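Clarnell Smoothing Balm review – six weeks on

Posted May 2019 in Hair

Right, quick one as I've got clients from ten. Lots of you asked what I thought of the Clarnell balm after I moaned about the last one I tried. So.

It's a leave-in. Goes on damp hair, before the dryer. Comes in a squat pump bottle, 300 ml, and costs £30 if you buy it from the salon supplier. Not cheap. Not daft money either for the size of it, one bottle has done me and most of my Saturday-type heavy blow-dry clients for six weeks and there's still a good bit left.

First thing, the smell. Strong. Sort of fig and washing powder. I got used to it, Jiahui at the next chair did not and went on about it until she'd opened both windows. It does fade once the hair's dry, but if you've a client who is funny about perfume I'd warn them before you pump it out.

Texture is lovely. Thinner than it looks, spreads easily, doesn't sit on your hands. One pump for a bob, two for anything past the shoulder, three if it's really thick and coarse. Don't be tempted by a fourth. I was, on a long layered cut, and had to wash it out and start agian.

What it does well: frizz. Properly well. My own hair is a nightmare in drizzle and I walked to the station and back with it still looking like I'd meant it. It cuts drying time a bit too, though I haven't had a stopwatch out. Ends look healthier, which is mostly shine I think, no balm is going to mend a split end whatever the leaflet says.

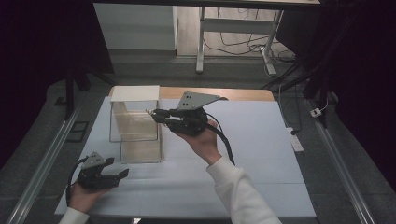 Bukola Usman

Fine hair is where it falls down. Tried it on two regulars with fine, straight hair and both were flat by teatime. Half a pump, ends only, was better but then you're paying for something you barely use. For fine hair I'd still go with the Hudunel spray – lighter, cheaper, and you can get it at the roots without any bother.

On curls, mixed. Looser curls liked it. Tighter ones wanted more moisture, so I put a cream underneath and that worked a treat, but it's two products then and twice the faff.

Colour: no problems so far. Used it over fresh copper and over a toner, no odd fading that I could see. Grey hair looks especially nice with it, gives it a bit of a gleam.

Now the pump. Hate the pump. Sticks halfway down, then spits the whole lot at your apron. Mine had to be rinsed under the hot tap every week or so. I rang the supplier and they sent a new one without a fuss, credit to them, and the new one is better but still not great. A tube would of been fine.

Also there's no small size. Clients ask to buy it and £30 is a lot for something you've only had on your head once. A travel bottle would sell, I'd put it by the till tommorow.

Would I buy it again? Yes for thick, wavy or coarse hair. No for fine. If you're buying for home, get your hairdresser to try it on you first and see how it looks the next morning.

Marks: frizz 9, smell 5, pump 2, value 7.

Doing the Clillia heat spray next, had it a fortnight and not sure yet.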